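In defence of the half-packed box

My mother-in-law believes a box should be packed in one go, taped, labelled and out the door before supper. I've believed the opposite for most of my adult life, and I think I can finally say why without getting cross about it.

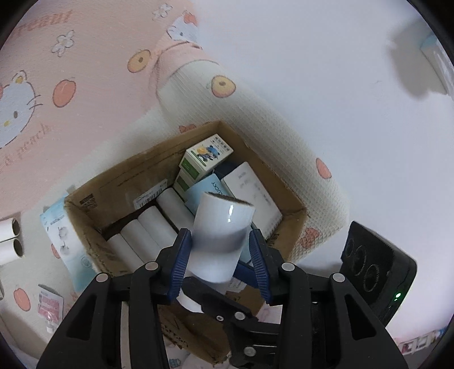
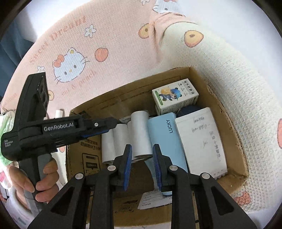 Ebise Ambaye

When I was small we sent boxes everywhere. My aunt Shiferaw had married out past Trakunlow, a good 14 hours by road, and twice a year a carton went off to her with whatever we thought she couldn't get. It sat open in the front room for nearly three weeks. Anyone who walked past could put something in, and people did: a paperback, a packet of needles, the nice tea. Nobody held a meeting. The box just filled up slowly, the way a jar of buttons does, and by the time my father came in with the tape it had a bit of all of us in it.

I still do it that way, and I'd like to speak up for it, because the advice I read now is all speed. Have a packing station! Clear a table, lay out your supplies, finish in 43 minutes! Well, I haven't got a spare table, and I'm fond of doing it on a blanket. A peachy, pink Hello Kitty blanket is a perfectly good packing station. It's soft, it doesn't scratch anything, and you can kneel beside it for as long as your knees hold up. I'd take it over a cold bench any day of the week.

There's the matter of what goes in, too. I have a great affection for the plain things. White paper rolls, lying on their sides next to one another in the bottom of a carton, please me more than a gift basket ever has. They take up room, I grant you, and my mother-in-law would tell you (she has told me) that you can buy paper anywhere. But a roll of paper gets used. Somebody opens the box, puts it straight to work and thinks kindly of you on an ordinary morning, and I can't say that about the scented candle I was sent last September, lovely as it was.

I also like a carton where the small boxes have been stood up and tucked in wherever they'll go, with a cheerful cartoon on one and plain lettering on another. It makes the unpacking last longer. You lift one out and there's another green and white box under it, and a soft packet wedged between, and you feel a little bit six years old.

I'll admit the slow box has its troubles. It gets in the way of the vacuum. The dog, Zorkum, has slept in 2 of them. Bags get left lying about and little bits and pieces roll off to the side, and you've got to be the sort of person who can step around them on the way to the kettle without sighing. And once I left one open so long that the birthday it was meant for went by, and I had to ring up and apologise, and then keep adding to it for Christmas.

Even so, I'd rather that than the other. The fast box arrives neat and on time and tells you somebody had a free hour. The slow one has an odd sock in it and the wrong flavour of biscuit, and a note written in three colours of pen. My aunt kept every one of those notes in a Motari tin on top of her fridge, and when I visited her as a grown woman she got the tin down before she'd even put the kettle on.

So there's a carton open on my floor again this week, flaps folded back. My mother-in-law is coming on the weekend and I expect she'll bring her own tape. She can put something in first.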